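Subject: Re: gripper closes early, log says everything is fine
From: Igor Kalinowski
To: Sullville small-arm list
Date: 2nd May

Hi all,

Thanks for the pointers on my first message, they got me moving again! For anyone who missed it, this is what I sent before:

> Our arm has started closing its gripper before it gets down to the
> object. It stops high, shuts on air, lifts, and then carries the air
> over to the drop point and reports a successful pick. No error, no
> warning, nothing in the log at all. Has anyone had this with Zarnard
> and a wrist camera? I've swapped the cable and rerun the hand-eye
> calibration, no change.
>
> Igor

I have most of an answer now, and it's a more interesting fault than I thought it would be. Zarnard (our pick planner, for the newer people) gets its height estimate from the wrist view. I'd been blaming the calibration the whole time, but the calibration is good. What goes wrong is the object outline that gets handed to the height step.

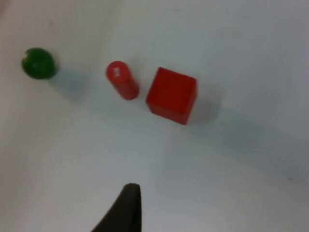
The outline code grows a region from the middle of each object and stops when the brightness changes enough. On a dark bench that works beautifully. On a white top a soft shadow can get swallowed into the region, and then the object looks bigger than it is, so the planner decides it must be closer to the camera and stops the descent early. Look at how far the gray spreads to the right of the cube, and down and to the right of the green ball, and compare the cylinder, which has much less of it. That matches my log almost too well — the ball and the cube are the ones that misbehave, and the cylinder has hardly given me any trouble.

I went back through 774 saved pick attempts and pulled out 51 where the gripper closed too high. Every one of those has an outline that is fatter on the shadow side. I was so pleased when I saw that plot that I walked around the bench a couple of times before writing it down.

Now the part that bothers me more, and where I'd love some help. The success flag. It is set when the fingers reach their commanded width, and that's all it checks. Fingers closing on nothing reach that width perfectly well. So the arm goes off to the basket, opens, and marks the job done, with the object still back on the table. For blocks, who cares, but Bråten has the same flag feeding their part counter and they didn't know it either until I wrote to them.

What I want is a second check from the fixed camera after each drop: is there something in the basket that wasn't there before, and is there one thing fewer on the table? Both have to be true or the run stops and waits for a person. I'm using the ball for the first version, mostly for the strong color against the wicker.

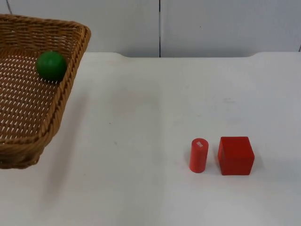 Isis wrote back to me off-list and is happy for me to pass this on: the two-part check is right, but it should be kept out of the planner entirely, in its own process, with the power to hold the arm. Put it inside Zarnard and the same bad outline could end up confirming its own bad pick. Isis also wants the finger motor current logged on every close, even before anyone decides what to do with it.

I agree with all of that and had not thought of the first point, so thank you! The current logging is going in tonight. I've set the hold so that it keeps the fingers where they are and doesn't open them, but I can see an argument the other way if somebody has a hand nearby, and I'd like to hear from people who run theirs without a cage.

Two questions, then. Does anyone have an outline method that copes with soft shadows on white and still runs on a small board? And has anyone tried simply moving the lamp? I can try that one myself, but I'd like to know what to expect before I unscrew the bracket.

I can send the 51 bad outlines to whoever wants them.

Igor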